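Grayling Anglers Return to the Upper Stakum as Lodge Reopens

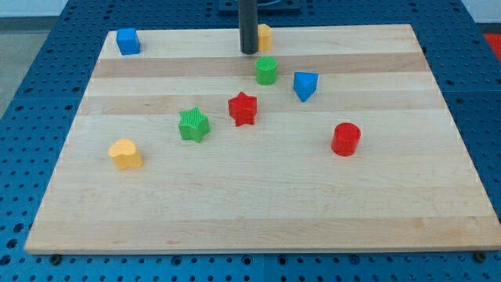

Apr 15, 2025

LUMTON – The fishing lodge at Kirel will open for the season next month under new management, giving visiting fly anglers a place to stay on the upper Stakum River for the first time in 4 years.

The lodge closed after its former owners retired. Since then, most anglers fishing the upper river have driven in from Lumton before dawn and back again after dark, or camped at the gravel landing below the road bridge.

Ville Pelkonen, a guide who has worked the river for most of his adult life, will run the fishing side of the business. Dorota Marciniak will manage the lodge itself, including bookings and meals.

"People kept asking me where they could sleep, and I kept telling them to bring a tent," Pelkonen said. "The evening rise is the best part of the day up there in summer, and most visitors were leaving before it started."

The upper Stakum is best known for its grayling, which hold in the long, even runs between Kirel and the first set of rapids. Brown trout are found in the deeper pools farther down, where the banks are steep and wading is difficult. Both species will be catch and release only on the lodge's water, and all hooks must be barbless.

Guests will have access to 2 beats. The upper beat begins at the footbridge behind the lodge and can be reached on foot. The lower beat is a short drive away on a logging road, and Pelkonen said he plans to take guests there by truck until the road dries out.

Fishing will be limited to small groups. The lodge has room for more people than the river can comfortably handle, Marciniak said, so some beds will be set aside for hikers and for family members who do not fish.

"We get a lot of calls from couples where only one of them owns a rod," she said. "They should both have something to do."

The main building has a new roof and a new heating system, and the old boat shed has been turned into a drying room for waders and boots. Work on the dining room is expected to be finished before the first guests arrive. The cabins nearest the water will stay closed this year while their floors are replaced.

Marciniak said the kitchen will serve breakfast early and keep supper late in June and July to fit around the fishing. Packed lunches will be available for anyone staying out on the river all day.

Spring runoff usually keeps the river high and cloudy through the first weeks of the season. Pelkonen recommends weighted nymphs at that time, fished close to the bank, and said dry fly fishing becomes dependable once the water drops. A 5-weight rod is enough for grayling, with something a little heavier for the trout pools on windy days.

Bank repairs are also planned. The landing below the road bridge has worn down from years of parking and camping, and nearly 50 willow cuttings will be planted there once the water goes down. Anglers are asked to use the marked path and to leave their vehicles at the upper lot during the work.

Day tickets will still be sold at the Szczepańska tackle shop in Lumton – the lodge will not handle them this year. They cover the public water downstream of the bridge only.

The lodge will stay open into November, although fishing on the upper beats will end earlier in the fall. Reservations are being taken by phone and at the tackle shop counter.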